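**Left arm sags when both arms reach for the plate**

Lungile Makhubela

Hi all, I'm building a two-arm table setter in the shared workshop at Histstead and I'm stuck.

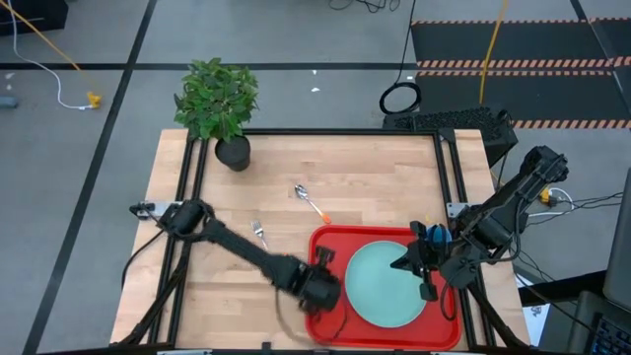 Whenever both arms stretch out together, the left one droops a bit – the right one's fine. Same code on both. Any ideas?

**Sizwe Sibiya**

Check the bracket first! Mine crept on the aluminium rail until I put two more bolts in. If it's solid, run each arm off its own supply and try again.

**Boersma**

had this, was the power supply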